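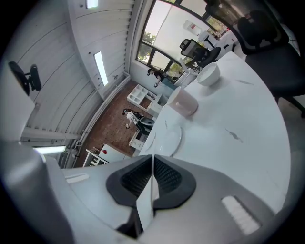
Hand gripper over the table: bowl, tilted cup, plates.

24/11/2018

Table clearing, collection notes. Target for the tableware set is 2000 usable demos. We stood at 679 when we started this session. Attila Pálfi and I took turns on the hand gripper, Mebrat Wubshet checked uploads.

Settled on 70 demos per person before swapping. Past that the wrist gets tired and the approach paths go sloppy, and it shows in the replay. Attila went over his limit once and I threw out the last few of his.

Object positions: random start for bowl and cup, plates anywhere on the table. I want more starts with the cup off its upright pose. The August batch had it standing straight nearly every time, and the policy trained on that closes too high when the cup leans. Mebrat thinks we should do the same for the bowl (upside down, rim toward the gripper). Agreed, next session.

White things on a white table are still a pain. Tracking dropped on a handful of runs, mostly when the gripper was low and there was little besides tabletop in view. Keeping the start pose high enough to get the window and the chairs in helps. Tried slowing down the first second of the approach too - can't say yet whether that does anything.

The smudges on the tabletop stay for now. Attila wanted to wipe them off, but I'd like the set to have a mix of clean and marked surface. Note it in the log if somebody cleans.

People walking around in the back of the room are fine, no need to stop a run for them. Do stop if someone moves the table or leans on it.

Labels: use "cup to plate" and "bowl to plate" as two separate tasks. Old Grurnix files have both under "place" and will need sorting by hand. Almost 875 of those. Mebrat has a script that splits them by grip width, but it gets confused when the grip lands on the bowl rim.

To do:
- check pad wear on the gripper before the next round
- redo calibration, last one was before the table was moved
- ask Weveo about the second upload account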